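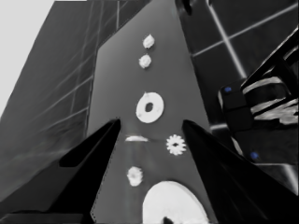

White parts in a line: a washer, a small gear and a few lumpy bits.

How to Replace a Stripped Gear in a Paper Shredder (and When Not to Bother)

By Attila Fülöp
Updated 8/19/21

Most repair pages will tell you a shredder that hums and doesn't pull paper has a stripped gear. Maybe it does. Mine has done this three times, and only one of those was a gear. The other two were a staple wedged beside the cutters and a motor that was plain worn out, and I had already paid for a "complete gear kit" before I found the staple.

So I'd like you to be a little suspicious before you order anything.

What you need

A Phillips screwdriver with a long shaft
Needle-nose pliers
An old toothbrush
Plastic-safe grease
A muffin tin or egg carton for the screws
Your phone, for pictures as you go

You do not need the "shredder service tool" that Wimell sells. I bought one. It is a screwdriver.

Step 1. Unplug it and rule out the cheap stuff

Pull the plug out of the wall. The power switch is not enough, and neither is lifting the head off the bin, whatever the manual says about the safety cutoff. Those little switches break too.

Turn the head over and look along the cutters with a flashlight. Pick out packed paper with the pliers. Check that the bin sensor hasn't been jammed by a strip of cardboard. Then put it back together, plug it in and try one sheet. If it runs now, you're finished and you can ignore the rest of this page.

Step 2. Listen to it

A fast, rattling whir with cutters that sit still usually points to a gear with missing teeth. A low hum and nothing else is more often a jam or the motor. Clicking once per turn could be one bad tooth, though it could also be a cracked hub slipping on its shaft. I don't trust anybody who claims to know which from a video, and I've been wrong with the machine in front of me.

Step 3. Open the head

Unplug it again. Take out the screws underneath and look for one hidden below the rating label, which you can feel as a dent with your thumb. My Trommont had two different screw lengths and no marks to tell them apart, so keep them in the order they came out.

Ease the cover off. Don't yank, as the wires to the switch are short.

Before you touch the gears, take a picture straight on and another from the side. A spacer put back in the wrong spot will have you opening the whole thing up again. 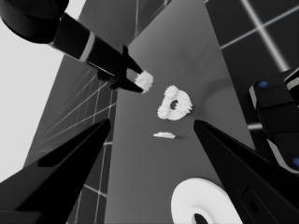
Step 4. Find the bad gear

Turn the train slowly by hand and watch each gear for a full turn. Brush off the old grease first or you'll miss a crack. The damaged one is often the plastic gear that meets a metal one, but check them all. Look for teeth that are shorter on one side, and a hairline split running out from the hole.

Slide the bad gear off and count its teeth. Count again. Mark your starting tooth with a pen, or you will get a different answer each time. Measure the outside width, the thickness and the hole, and note whether the hole is round or has a flat side.

Step 5. Buy the right part, if there is one

Here's where I get grumpy. Listings that say "fits most models" mean very little. One seller promised me a gear good for 500 hours and couldn't tell me how many teeth it had. Another offered a bag of 200 mixed gears, and I'm sure one of them fits something.

Compare your measurements with the listing and skip any seller who won't give you theirs. A part number helps, but makers change parts without changing the number. Oser did that to my neighbor Olesia Sydorenko, who ended up with a gear that looked perfect and was too thick to let the cover close.

Printed replacements are a gamble. Some hold up fine.
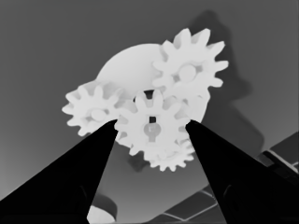 I've had one from Stetsiuk last through a whole tax season and a second, same listing, lose its teeth in March. If you go that way, order two and don't believe the word "reinforced."

Step 6. Put it back together

Slide the new gear on and turn everything by hand before the cover goes near it. It should move evenly, with a tiny bit of play. If it binds, stop and compare it with your picture. A thin smear of grease on the teeth is plenty. People pack it in like frosting, and all that does is collect paper dust.

Close it up, plug it in and feed it a single sheet. Then two. Leave the thick stack and the old credit cards for another day.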